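Hi, I'm Zlata Kobzar, and I run partnerships at Tedach. We got bought by Preltix in October (still getting used to saying that!), and now I need a second pair of hands.

We put sample boxes for new pet owners into 200 vet clinics and shelters. You'd look after the brands that fill them — calls, contracts, the odd panicky email about a late pallet. Two years in sales or account work would be great, but I'll happily read anyone's note.

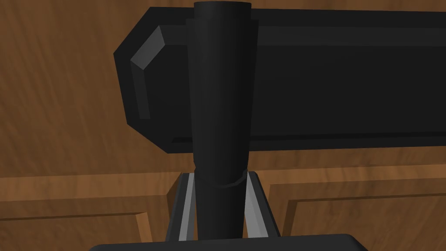

You'd report to me, and the team is 14 people, mostly remote. Send a resume and a few lines about yourself by 2023-03-04.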